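Home | Articles | Random | Recent changes | Log in

Brakville grip fault

The Brakville grip fault was a recurring failure in the two-armed cleaning robots run by Dindusow at its Brakville site. A gripper would loosen partway through a sweep while the control software went on reporting a firm hold. The fault was first logged in October, and its cause is still disputed.

Background

The robots used ordinary household tools, with one arm on the broom and the other on the dustpan. Dindusow promoted this as a way to avoid custom attachments. Critics noted that a thin round handle is a poor thing to clamp, and that the company published no grip tests before the robots went into homes.

The fault

According to the operator's log, the gripper lost force after 90 minutes of steady use. In 2 cases the handle fell across a walkway while the arm kept sweeping with nothing in it. No injuries were recorded, though the log covers only incidents that staff chose to report.

Stestico, which supplied the grippers, blamed worn finger pads. Dindusow blamed a sensor setting. Neither claim has been checked by an outside party.
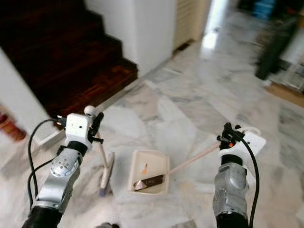

Broom and dustpan held by separate arms on a marble floor.

Response

Dindusow issued a software update that stops both arms when the reported grip changes suddenly. It then announced 200 sweeps without a drop. The figure is hard to weigh, as the company did not say how long each sweep lasted, and short runs would never reach the point where the fault appeared. The update also relies on the same sensor that missed the problem in the first place.

Finger pads are now replaced every 2 months. Older units have not been recalled.

Categories: Robot faults | Household robots | Articles with disputed causes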